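Ridged fingers or soft pads for gripping 50 mL tubes?

Asked 2025-03-27 in Arms and Grippers - viewed 677 times - 2 answers

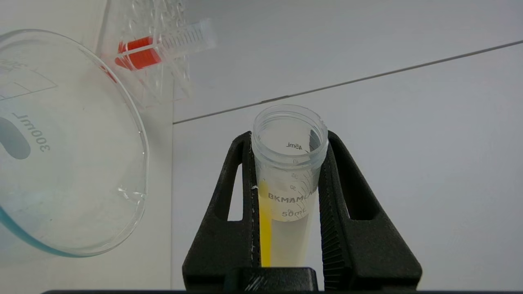

Wrist camera view, ridged fingers on a 50 mL conical tube, cap off.

Hi all! I've been having a great time setting up a small bench arm to move tubes between a rack and a pouring spot, and I've got to the stage where I need to pick one set of fingers and stick with it. I'd love some opinions before I bolt anything down for good.

The arm is a Galis with the standard two-finger gripper, and there's a little camera at the wrist looking up between the fingers. I have two sets of fingers to try.

Set one is the Bulladon pair, the black ones in the picture. They've got big cutouts and a fine ridged texture on the inside faces. I really like these! They hold the tube upright, and the cutouts mean I can see a bit of what's behind them on the camera, so I don't lose half my view when the fingers come together.

Set two is a pair of soft pads from Umcombe that slip over a plain finger. Very kind to the tube, lovely and quiet, but they're fat, and getting them down between neighbouring tubes in my rack is a squeeze. They also seem to let the tube lean a bit when the arm tips over to pour.

So far I've done 421 picks with the ridged fingers and had 6 bad ones, all of them the tube turning in the grip. None dropped. With the soft pads I've only done a short run, so I don't want to quote a number yet, but the leaning bothers me more than the turning does.

What I'd like to know:

Does the turning matter if I'm only pouring? I do want to read the scale from the camera later on, and when the tube turns the numbers go with it.

How hard should I squeeze with the cap off? I'm worried about pushing the rim out of round.

Has anyone mixed the two, ridges one side and soft the other? It sounds daft but I'm tempted.

The arm is driven from the Shabalala controller board, the older one, if that makes any difference to the grip settings. Thanks in advance, this is the most fun I've had at a bench in ages!

Answer 1 (accepted, 14 votes)

Nice project! I went through nearly the same thing in January with a different arm but the same sort of tubes, so here's what I found.

Stay with the ridged fingers. The leaning you get with soft pads only gets worse as you put more liquid in, and you can't fix it with more force, the pad just squashes further. Turning is much easier to cure.

Check first that the two faces are parallel when they're closed on a tube. Don't check them closed on nothing, that tells you very little. Put a capped, empty tube in, close up, and try sliding a strip of paper in from the top and then from the bottom. If it goes in at one end and not the other, your fingers are splaying. Mine were, and a thin shim behind one finger sorted out most of the turning.

On squeeze: the older Shabalala board lets you set a force limit and a closing speed separately, and people forget the second one. A fast close knocks the tube round before the ridges bite. I halved my speed and left the force alone. After that I ran 1,000 picks over a few evenings and had a single one turn.

With the cap off, grip lower. The cap does stiffen the top end, so I hold mine well down the body if the rack lets me get there. If you have to grip high, bring the force down until it slips, then go up a little.

For reading the scale, I wouldn't trust the gripper to keep it facing the camera anyway. How the tube sits in the rack decides that, so turn them all the same way when you load. Also do your readings with the tube standing plumb, and let the camera settle for a moment after the arm stops. Frosted plastic and small numbers are a hard enough job without any blur!

I have tried the mixed pair, by the way. It pulls the tube off centre towards the soft side, and then every place position is out. Fun afternoon though.

Answer 2 (2 votes)

soft pads every time, had ridged ones and they marked my tubes. never looked back. I don't pour though, only carry from one rack to another, always with caps on

Comments on Answer 1

From the asker: The paper strip went in at the top and stopped dead at the bottom, so yes, splaying! I've put a shim in and slowed the close right down and it already feels far better. Going to run another batch of picks before I touch the force.

Reply: Brilliant. Note down the shim thickness somewhere, you'll want it when you swap fingers and can't remember which side it came out of.

From the asker: Good point, written on the base in marker. Would you shim the soft pads the same way if I go back to them for the capped tubes?

Reply: I never bothered, they give enough to take up the difference. Worth a quick go with the paper all the same.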